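NENDVILLE COMMUNITY HALL ASSOCIATION
Minutes of the General Meeting held Tuesday, June 4, 2019, in the Pawlak Room

Present: Gwendolyn Boateng (Chair), Tadeusz Dudek, Celina Makowska, Remigiusz Pietrzak (Minutes)
Apologies: Eugeniusz Witkowska

1. Previous minutes
The minutes of the previous meeting were taken as read and accepted.
Moved: C. Makowska. Seconded: T. Dudek. Carried.

2. Hall hire
Members considered a request from the Clunov Choir for regular evening use of the main hall. It was agreed to offer the choir the community rate of $50 per evening, with the kitchen included. The choir is to stack its own chairs and lock the side gate on leaving.
Action: C. Makowska to write to the choir.

3. Interior finishes
The Chair reported on the colour of the interior walls. Members favoured keeping a plain grey with a matte finish -- the gloss used in the foyer was felt to show every mark. A limit of $400 was set for paint and sundries.

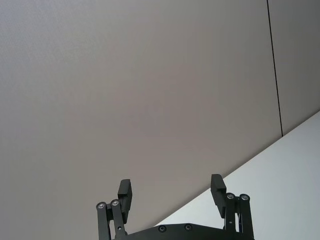

T. Dudek asked that any leftover paint be labelled and kept in the store for touch-ups.
Action: T. Dudek to obtain a price from Undus Paints.

4. Financial report
The balance of the working account stood at $1023. The insurance renewal had been paid. Two hire fees remained outstanding and reminders would be sent.
Moved that the report be received: R. Pietrzak. Seconded: C. Makowska. Carried.

5. General business
(a) The lower car park floods after heavy rain. E. Witkowska had asked by letter that the council be contacted again about the drain. Agreed.
(b) The piano is due for tuning. Held over to the July meeting.

There being no further business, the Chair closed the meeting at 8.50 pm.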